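How a Robot Wrist Works, and How We Built One in the Workshop

Bend your wrist. Now turn it, and close your fingers on a pencil. Your hand did three different jobs, and you hardly had to think about any of them. A robot needs a part for each of those jobs, plus a way to move every part from far away.

At our shared workshop, a group of kids and adults spent the month of June building a robot wrist. It is called Obi. It has a long, stiff tube for an arm, a joint that bends, and two jaws at the end that open and close. It can pick up a bead or hold a blunt yarn needle. It cannot tie a bow yet.

Where the muscles are

Put your fingers on your forearm and wiggle the fingers of that hand. You can feel something moving under the skin. Those are muscles, and many of the ones that move your fingers are in your forearm. They pull on tough cords called tendons, which run through your wrist.

Obi is made in a similar way. The motors sit in a box at the back end of the tube. Thin cords run from the motors down the inside of the tube to the jaws. When a motor turns, it winds up a cord, and the cord pulls on a jaw. The tube is 330 millimeters long, so the heavy motors stay well away from the small parts at the tip.

Each cord has to go around a corner where the wrist bends. A cord dragged over a sharp edge will rub and fray. So it goes around a pulley, a small wheel with a groove in it. The cord sits in the groove and the wheel turns with it.

Big jobs for small jaws

Robot wrists are used in surgery too. A surgeon guides them, and they work in places where a whole hand would not fit. When a cut has to be closed, the surgeon sews it with a needle and thread. The stitches are called sutures. A needle for this job is often curved, so that it can go in on one side and come up on the other with a turn of the wrist.

Surgical tools have to be very clean and very exact, and they are tested many times. Our wrist is only for beads and yarn. Still, the basic parts are easy to compare. Look for the gray shaft on the right, the silver wrist at the end of it, and the jaws holding the curved needle with its black thread. The other tool has its jaws slightly open. On its wrist there is a small round part that may be a pulley or the cap of a pivot.
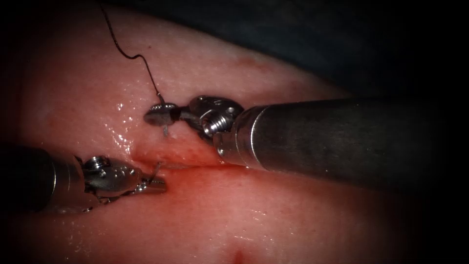 How we built Obi

1. We cut the tube to length and sanded both ends smooth. An adult did the cutting.

2. We printed the wrist parts on the workshop's 3D printer, a Prekau. The first set came out too tight and would not turn, so we made the holes a little bigger and printed them again.

3. We pushed a pin through each joint. A pin that a joint turns on is called a pivot.

4. We threaded the cords. This was the slowest part. The cord we used is called Flusent, and it is slippery, so every knot got a drop of glue.

5. We fixed the motors in the box and tied each cord to its motor.

6. We pulled the cords snug. If a cord is loose, the motor turns and the jaw just sits there.

Teaching it to move

A small computer board called Isska tells the motors how far to turn. We move a joystick, Isska reads it, and the motors wind or unwind. Nothing in Obi decides what to do by itself. A person is always steering.

We also made big moves of the joystick into small moves of the jaws. This is called scaling — it helps you work on tiny things even when your hand is a bit shaky.

The best test is a piece of felt with a slit cut in it. You try to pass the yarn needle through both sides. Keep your fingers away from the jaws while the power is on.

Comments

What glue did you use on the knots? Ours keep slipping.

We are making one for science club but with fishing line. The bending part works and the jaws don't.

Check if your jaw cord is loose, step 6. We had the same problem.

My daughter read this twice and now wants to take apart the desk lamp.

Can you put up the files for the wrist parts please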